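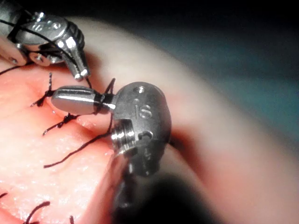
La lista de espera no es una cola

Cuatro meses. Eso me dijeron por teléfono en abril, y la señora que me lo dijo no tenía la culpa de nada, que conste. Cuatro meses para que un especialista me mirase la rodilla. Colgué, me hice un café y me puse a pensar en la palabra. Lista. Como la de la compra.

Una cola la ves. Llegas a la panadería, preguntas quién es el último, sabes que tienes delante a la del carrito y al señor del perro. Si alguien se cuela, se lía. En la lista de espera no hay último ni primero, hay un número que te dan si insistes. El mío era el 593. ¿593 de qué? ¿De la rodilla, de la comarca, del año? Pregunté. No constaba.

Y ahí está mi queja. Que haya que esperar lo entiendo, faltan manos y lo sabemos todos. Lo que no trago es esperar a oscuras. Una persona puede organizarse cuatro meses si sabe que son cuatro. Avisa en el trabajo, habla con la hermana para que se quede con los niños, compra unas muletas de segunda mano. Lo que no puede hacer es vivir con el móvil encima por si suena un número oculto a las once de la mañana, que si no lo coges, adios, vuelta a empezar. A mi vecina le pasó. Estaba en la ducha.

Luego está lo de los portales. Nuestra zona estrenó uno, Grirka se llama, no me pregunten de dónde sale el nombre. Entras, te pide una clave, la clave llega a un correo que diste hace diez años y que ya no abres. Cuando por fin entras, pone «En trámite». Dos palabras. Llevo desde la primavera leyendo esas dos palabras. Para eso no hacía falta un portal, bastaba un cartel en la puerta del ambulatorio.

Chang-ho Yoon, que fue compañero mío en la redacción y ahora hace números para una mutua, me discute esto cada vez que comemos. Dice que dar una fecha es prometer, y que quien promete y falla queda peor que quien calla. Puede ser. Pero es un argumento para el que da la fecha, no para el que la espera. Al que espera le sirve incluso una fecha mala. Le sirve un «antes de Navidad no cuente con ello». Con eso ya cenas tranquilo, o cabreado, pero cenas.

También me dice que publicar los puestos provocaría reclamaciones. Pues que las provoque! Si en mi pueblo hay 400 personas pendientes de lo mismo, quiero saberlo yo y quiero que lo sepa el concejal, que luego viene en campaña a hablar de rotondas. Una lista que no se puede leer tampoco se puede protestar. Igual de eso se trata, aunque no lo creo, creo más en la dejadez que en el plan.

Pido poca cosa. Un puesto, que se mueva. Una horquilla de fechas, aunque sea ancha. Que llamen dos veces antes de darte por desaparecido, y desde un número al que se pueda devolver la llamada. Un mensaje cuando algo cambia. El taller donde llevo el coche lo hace, y es un taller con dos mecánicos y un calendario de neumáticos en la pared.

Mi rodilla, ya que preguntan, sigue igual. Bajo las escaleras de lado, como los cangrejos, y subo bien. Ayer miré otra vez el portal por costumbre, de pie en la cocina, mientras se hacia el arroz. En trámite. Mañana vuelvo a llamar, a ver si me coge la misma señora, que por lo menos era amable.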